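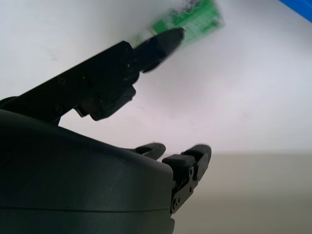
Black fingertip and joint block, close up.

Ledwood Household Noise Recordings, data card

Summary
Ledwood is a set of 104 audio recordings of indoor background noise made in occupied homes in and near Altow. It is meant for testing noise reduction and speech detection software. It contains no scripted speech. The recordings are mono WAV files, 16-bit, sampled at 48 kHz.

Maintainers
Sigrún Frandsen (recording, editing)
Liesbeth Hoekstra (labels, packaging)

Contents
audio/ holds the recordings, one file per session.
labels/ holds one tab-separated file per recording, with the same base name.
sessions.tsv lists the room type, the microphone position and whether windows were open.
CHANGES.txt lists corrections by release.

Each recording lasts 30 minutes. Files were not trimmed at the start, so the first seconds often contain footsteps as the person who started the recorder left the room. These are labelled "handling" and should be left out of any level measurement.

Labels
Label files have four columns: start time in seconds, end time in seconds, class, and remarks. Classes are fridge, kettle, washing, plumbing, traffic, weather, voices, handling and other. Segments may overlap. A fridge hum that runs under a whole session is given a single segment covering the full file. The remarks column is free text and is often blank.

Voices were kept only where words could not be made out. Passages with clear speech were replaced with digital silence and labelled "removed". Scripts that estimate a noise floor must skip these passages or they will report values that are far too low.

Levels
No gain was applied after recording. The recorder's input setting was fixed within a session but changed between sessions, so absolute levels cannot be compared across files. A calibration tone was recorded for the kitchen sessions only and is kept in audio/cal/.

Splits
The files are divided into 5 folds by household. No household appears in more than one fold. Please keep to these folds when publishing results, and state which release was used.

Known problems
Release 2 fixes the swapped left and right columns in sessions.tsv. Labels for "plumbing" are less consistent than the rest, mainly where a cistern fills slowly and the end point is hard to judge. Several bathroom files have low-frequency rumble from an extractor fan, which was labelled "other". Wind noise on the balcony side of living rooms was labelled "weather" even where the window was shut.

Reading the files
The Ciobanu loader reads both audio and labels and needs no settings beyond the path to the top folder. Kusutness users must set the time unit to seconds, as its default is samples.

Licence
Free to use and share with credit to the maintainers. Attempts to identify the households are not permitted.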